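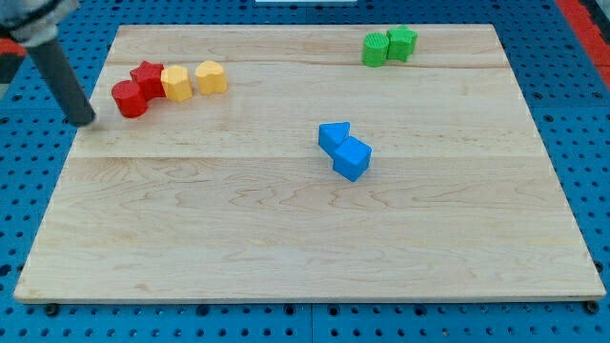
Abundio Meléndez would like every parent in Makthorpe to know that a kitchen table does not have to be big to feed a lot of people, and that he learned to cook at one hardly wider than a doorway. He told us so at length, over two cups of coffee, when we asked him to lend his name to this year's Ledesma Community Suppers, and we are delighted to say that he agreed before the second cup was finished.

**Ledesma Community Suppers return to Makthorpe in May, with more tables and a longer menu**

MAKTHORPE – The Ledesma Kitchen is very happy to announce that its neighborhood suppers will be back this May at the old Estovley Hall, with 14 evenings on the calendar and room for 93 guests at each one. Doors open at 5:30 p.m., food comes out at 6, and anyone who would like to stay and talk until the lights go off at 9 is warmly invited to do so.

The suppers began as a simple potluck among families on Iltance Street, and they have kept a good deal of that feeling even as the guest list has grown. Everyone sits at shared tables. Dishes are passed by hand, bread is torn or sliced at the table, and there is always a pot of soup going near the door for people who come in late from work.

This season's menu was put together from 13 family recipes sent in by neighbors over the winter. There is a white bean stew with rosemary, a chicken and rice dish that calls for far more garlic than you might expect (we tested it, and we would not take out a single clove), and a plum cake that is better on its second day. Vegetarian plates will be served every evening, and guests with allergies can let the kitchen know when they reserve.

Bread has its own place in the program this year. On two of the evenings, guests can come at 4 p.m. to shape loaves with the kitchen team, then eat them warm with butter and maple cream once everyone sits down. Children are welcome at these sessions with a grown-up, and aprons will be provided – though old clothes are still a good idea.

"I want people to come hungry and go home knowing the name of whoever passed them the potatoes," Meléndez said. "My mother never asked how many were coming. She put another handful of rice in the pot and told us to move over."

Supper is offered on a pay-what-you-can basis, and whatever is left after groceries and hall costs goes toward the fall season. Reservations open in April at the Estovley Hall front desk and at the Ledesma Kitchen counter on Iltance Street. A few seats will be held each night for people who simply walk in.

Neighbors with a recipe to share for the fall menu may drop it off at either place. Handwritten cards are fine, stains and all.

**Press contact:** Ledesma Kitchen, Iltance Street, Makthorpe. Interviews with the kitchen team can be arranged for most mornings before 11 a.m.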